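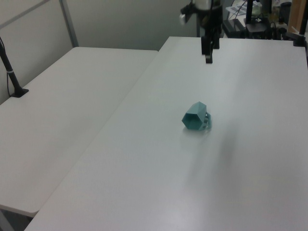
Skaltemard Winter Series Moves Online With Bigger Prize Pool

Friday, January 1, 2021

The Skaltemard Winter Series will be played entirely online this year, the organisers have confirmed, with the final table set for the last weekend in March. The series is normally held over nine days in the card room at Stondach, but the room has been shut to players since the autumn and there is no date yet for it to open again.

There will be 14 events on the schedule, most of them no-limit hold'em, with two pot-limit Omaha tournaments and one mixed game event. Buy-ins start at £11 and go up to £138 for the main event. The organisers have put up a guarantee of £3000 for the opening tournament, which is a rebuy event with late registration open for the first two hours.

Last year's main event drew 591 entries over three starting days. It was won by Irfan Jugah, who came back from six big blinds with four players left and beat Ratih Lau heads-up. Jugah has said he will be playing again, though he is not sure the online format suits him.

"I play slowly and I like to look at people," he said. "Online you get a clock and a little picture. I have been practising since October and I am still timing out on hands I should be playing."

Lau, who finished second, has had less trouble with the change. She plays most of her poker online and has made four final tables on the Chauke site since the summer, all of them in events with a buy-in under £50. She said the main difference would be the speed of the blinds.

"They were 40 minutes in the room and now they are 15," she said. "You can't sit and wait for a hand. A lot of people who did well at Stondach folded their way through the first day, and I don't think that will work this time."

The main event will still have three starting flights, on consecutive Sundays. Players who are knocked out of one flight may enter the next, but no one may carry forward more than one stack. Anyone who gets through twice will keep the larger of the two and be paid a minimum cash for the other - a rule the organisers brought in after complaints last year.

Presell, the company that runs ticketing for the live series, will handle satellite seats. There are to be 20 seats given away in free qualifiers during January, with the rest available through £5 and £15 satellites from the second week of the month. Seats can't be exchanged for cash, but a player who wins more than one can use the extra seat in any other event on the schedule of the same value or less.

Those who had already paid for the live series can either move their entry across or ask for a refund. Presell said 1555 tickets had been sold before the change was announced and that refunds were being paid back to the original card, usually within ten working days. Hotel bookings made as part of a package have to be cancelled separately with the hotel.

There have been some changes to the rules to deal with online play. Players must use their own name as their screen name from the start of day two of the main event. Software that gives advice during a hand is banned, as are shared accounts, and the last nine players will be asked to join a video call while they play. Final tables in the main event and the larger Omaha tournament will be streamed with a 30-minute delay, with hole cards shown.

Deals between players will be allowed once the final three are reached, provided that a tenth of the remaining prize money is left to play for. Players must all agree to stop the clock before any talks start, and the tournament staff will work out the figures.

The Ladies' Event and the Seniors' Event will both go ahead, on the first and second Saturdays in March. The team event has been dropped for this year. Organisers said they could find no fair way of letting partners swap in and out online - they hope to bring it back when the room reopens.

Registration opens at noon on Monday. Players need to be 18 or over and must have their account checked before they can enter, so new customers are advised to send in their documents early.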